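음료 캔 경량화 규격 개정, 상판 두께 기준부터 손본다

알루미늄 음료 캔의 치수와 시험 방법을 다루는 Morkorville 포장규격협의회가 개정 초안을 공개했다. 초안은 몸체와 상판의 최소 두께, 내압 시험 절차, 개봉력 측정 조건을 한 문서로 묶었다. 기존에는 세 항목이 별도 지침으로 운영되어 제조사와 충전업체가 서로 다른 판본을 인용하는 일이 잦았다. 의견 접수는 7월까지이며, 접수된 의견은 항목 번호별로 정리해 회람된다.

적용 대상은 탄산음료와 탄산수용 2피스 캔이다. 2피스 캔은 원형 소재를 컵 모양으로 뽑은 뒤 벽면을 얇게 늘려 몸체와 바닥을 한 덩어리로 만들고, 내용물을 채운 다음 상판을 이중 권체로 접합하는 구조다. 3피스 강판 캔과 병 모양의 알루미늄 용기는 이번 개정에서 제외됐다. 주스나 차처럼 질소를 주입해 내압을 유지하는 제품은 부속서에서 따로 다룬다.

초안의 핵심은 상판이다. 몸체 벽은 오랜 기간에 걸쳐 얇아졌지만 상판은 개봉부 스코어와 리벳 성형 때문에 두께를 줄이기 어려웠다. 몸체와 상판은 합금도 다르다. 몸체에는 망간을 주로 첨가한 3000계 합금이, 상판에는 마그네슘 함량이 높은 5000계 합금이 널리 쓰인다. 상판 소재는 강도가 높은 대신 성형 여유가 작다. 협의회는 상판 지름을 줄이는 방식과 카운터싱크 깊이를 조정하는 방식을 모두 인정하되, 어느 쪽을 택하든 같은 내압 시험을 통과하도록 했다.

내압 시험은 로트당 시료 12개로 통일된다. 시료는 충전 전 빈 캔에 시험용 상판을 접합한 상태로 준비하고, 압력을 일정한 속도로 올려 바닥 돔이 반전되거나 상판이 부풀어 오르는 시점을 기록한다. 종전 지침은 승압 속도를 시험기관 재량에 맡겨 기관 간 편차가 생겼다. 초안은 승압 속도와 시험실 온도 범위를 시험성적서 필수 기재 사항으로 올렸다. 시료 한 개라도 기준에 미달하면 해당 로트에서 같은 수의 시료를 다시 뽑아 재시험하며, 재시험에서도 미달이 나오면 로트 전체를 부적합으로 처리한다.

축하중 시험 조항도 바뀐다. 얇은 벽의 캔은 충전과 권체 과정에서 위에서 누르는 힘을 받을 때 좌굴되기 쉽다. 벽면에 작은 찍힘이 있으면 허용 하중이 크게 떨어진다. 초안은 흠이 없는 시료와 규정된 깊이의 찍힘을 낸 시료를 나누어 측정하고 두 값을 함께 보고하도록 했다. 찍힘을 내는 압자의 끝 반경과 누르는 높이는 부속서 도면에 명시됐다.

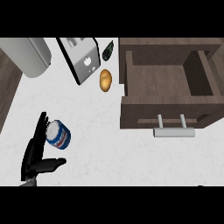

Kordestani

개봉력은 탭을 들어 올려 스코어가 처음 터질 때의 힘과, 개봉부가 완전히 젖혀질 때의 힘을 구분해 잰다. 앞의 값이 지나치게 낮으면 운송 중 누설 위험이 있고, 뒤의 값이 높으면 탭이 먼저 떨어져 나갈 수 있다. 초안은 두 값의 상한과 함께 첫 번째 값의 하한을 신설했다. 측정 전 시료는 시험실 온도에서 4시간 이상 두어야 한다. 냉장 상태의 개봉력은 참고값으로만 보고한다.

권체부 검사에서는 단면 절단법과 엑스선 측정법이 동등한 방법으로 인정된다. 측정 항목은 권체 두께, 권체 높이, 몸체 훅, 상판 훅, 중첩 길이다. 엑스선 장비를 쓰는 공장은 교대조마다 절단 시료와 결과를 대조해야 하며, 대조 기록이 없으면 그 교대조의 측정값은 적합 판정의 근거로 쓸 수 없다. 권체 롤러를 교체했거나 상판 공급처가 바뀐 경우에는 생산 재개 직후의 시료를 별도로 측정한다.

내면 코팅과 관련해서는 도막 연속성 시험의 전해액 농도와 통전 시간이 정해졌다. 전류값이 기준을 넘으면 도막에 금속 노출부가 있는 것으로 본다. 다만 코팅 수지의 성분과 용출량은 이번 규격의 범위 밖이며, 식품 접촉 재료에 관한 별도 규정을 따른다.

Bremton 소재 충전업체 여러 곳은 사전 의견에서 설비 문제를 들었다. 상판 지름이 바뀌면 권체 헤드와 이송 가이드, 상판 공급 장치를 함께 교체해야 한다. 규격이 둘로 나뉘는 전환기에는 같은 라인에서 두 종류의 상판을 번갈아 써야 할 수도 있다. 협의회는 이를 반영해 기존 지름의 상판을 계속 허용하고, 두께 기준만 우선 적용하는 경과 조항을 넣었다.

선별 업계의 의견은 재활용 공정에 집중됐다. 몸체와 상판 합금이 섞여 녹으면 마그네슘과 망간 농도가 중간값으로 이동하고, 몸체용 판재로 되돌리려면 성분을 다시 맞춰야 한다. 캔 한 개에서 상판이 차지하는 무게 비율이 낮아지면 이 보정 부담이 줄어든다. 반면 벽이 얇은 캔은 용해할 때 산화 손실이 커질 수 있다는 지적도 있었다. 협의회는 용해 손실 자료가 부족하다고 보고 이 항목을 규격 본문에 넣지 않았다.

Brilbridge 시험소는 초안 검토를 위해 빈 캔과 충전 캔을 합쳐 시료 4000개를 측정했다. 측정 결과는 항목별 분포와 장비 교정 이력을 포함해 초안 부속 자료로 제공된다. 시험소는 내압보다 축하중에서 로트 간 차이가 컸다고 보고했으며, 찍힘 시료를 별도로 보고하게 한 조항은 이 결과를 근거로 한다.

초안 전문은 부속서를 포함해 102쪽이다. 의견서는 항목 번호, 수정 문안, 기술적 근거를 갖추어 제출해야 하고, 근거 자료가 없는 의견은 회람 목록에는 오르지만 심의 안건에서는 빠진다. 치수 도면의 단위는 밀리미터로 통일되었으며, 인치 환산값은 참고란에만 남는다.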